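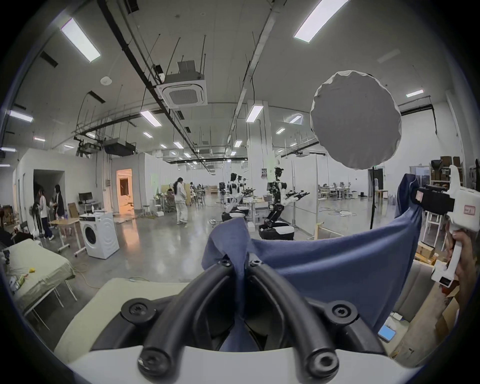
## 1/ The blue one, pulled out taut

Right, a folding thread, and it's a long one, so get a cup of tea. I've been promising this to Awuor Khaemba for ages and she has stopped asking nicely.

The big tip is in the photo and it's very dull: pull the thing tight from both ends before you fold it. Sideways first, then top to bottom. I used to skip this and wonder why my piles leaned over.

## 2/

You want it taut enough that the wrinkles go, but a bit of sag in the middle is fine. If you pull until it's as flat as a board you'll just stretch the cloth, and then the two edges won't meet when you bring them together. Ask my old green jumper – one side is now noticeably longer than the other and I still wear it.

## 3/

Hold it near the corners. I see people grab a sleeve and the middle of the hem and then swing it about hoping for the best (me, until last November). Find two corners, get a proper grip on both, THEN lift.

## 4/

Awuor's way is different. She lays everything down on the ironing board, smooths it with her forearm and folds from the outside in. Her piles are lovely. She is also a lot slower than me, and we have had words about this over a basket of towels.

## 5/

People asked about the space after my last post. It's the Tamurlow building, ground floor, one huge bright room with a white ceiling and all the pipes and cable trays left showing overhead. The polished concrete floor picks up every light. Lovely to look at, a pain if you drop a clean white pillowcase on it.

## 6/

And yes, the washing machine just stands out there by the partition wall, under the desk area with the monitor. White, front loader, round door. Very handy for checking email while you wait for the last three minutes of a cycle that are never three minutes.

## 7/

Lighting matters more than I'd have guessed! At home I fold in the hall under one sad bulb and miss every mark. Under big ceiling panels you see the lot: toothpaste, biro, the faint ring where something got hung up on a damp peg. I've sent things straight back to the wash that I'd been wearing quite happily for weeks.

## 8/

Washing powder, as you'll only ask. I'm on Brumisura at the moment, the unscented one. Ondell was fine too but it left a sort of chalky feel on dark colours in our hard water. If you have soft water you may never notice, so don't throw yours out on my account.

## 9/

My order for a mixed pile:

- big flat things first (sheets, towels)
- trousers
- tops
- socks whenever I can face them

Big things first means the pile shrinks quickly and you feel like a champion early on. Someone told me to do it the other way round so the hard part's at the end. No thank you.

## 10/

How I fold a top, after the pull: lay it face down, one side in to the middle, sleeve back along the edge, same on the other side, then up in thirds from the bottom. In half if your shelf is deep. Run your hand over it after each fold and push the air out – that's where the puffy ones come from.

## 11/

Thin slippery fabric is its own problem. I fold those over a tea towel so they've got something to hold on to, and leave the towel inside until they're on the shelf. A bit daft when you open the cupboard and see six tea towels, but nothing slides out.

## 12/

Keep your phone away from where you're folding. I have folded mine into a bath sheet, put it in the airing cupboard and then rung it from the landline, listening to a shelf hum at me. Twice.

## 13/

Blue things with blue things, by the way. I know modern powders are meant to cope, but I've got a set of pale grey napkins that used to be white and I'm not risking the good pillowcases.

## 14/

Next time: fitted sheets. I've watched 3 different methods and can do one of them, with my tongue sticking out. Awuor says hers takes no effort at all, so I've asked her to write it down, and so far I've had a drawing of a rectangle with an arrow on it.

## 15/

If you've got a method for hoods, please reply. Mine always end up in a lump at the back of the neck and the whole pile tips over onto the socks.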